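¿Por qué el agua se hace bolitas?

¡Hola otra vez! Soy Liliana Testa y hoy quiero hablaros de algo que pasa en la mesa de cualquier casa: las gotas. A mí me encantan (de pequeña hacía carreras de gotas en la ventana, y casi siempre perdía la mía).

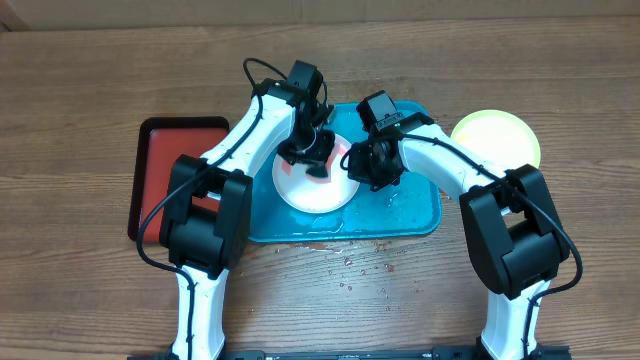 El agua está hecha de partes pequeñísimas que se llaman moléculas, y les gusta mucho ir juntas. Se agarran unas a otras y por eso la gota se queda redondita, como una cúpula. En una bandeja de plástico, como la azul turquesa, las gotas brillan y se ven muy bien. En la madera también puede haber gotitas, pero ojo: si no está barnizada, se las va bebiendo poco a poco.

¿Y las manchas rojizas, como la del plato blanco? Si son de salsa, llevan grasa, y la grasa y el agua no se llevan nada bien. Ahí entra el jabón, que se agarra a las dos a la vez. ¡Qué listo!

Probad en casa: poned 2 gotas de agua muy cerquita y empujad una con un palillo. ¡Zas, se juntan!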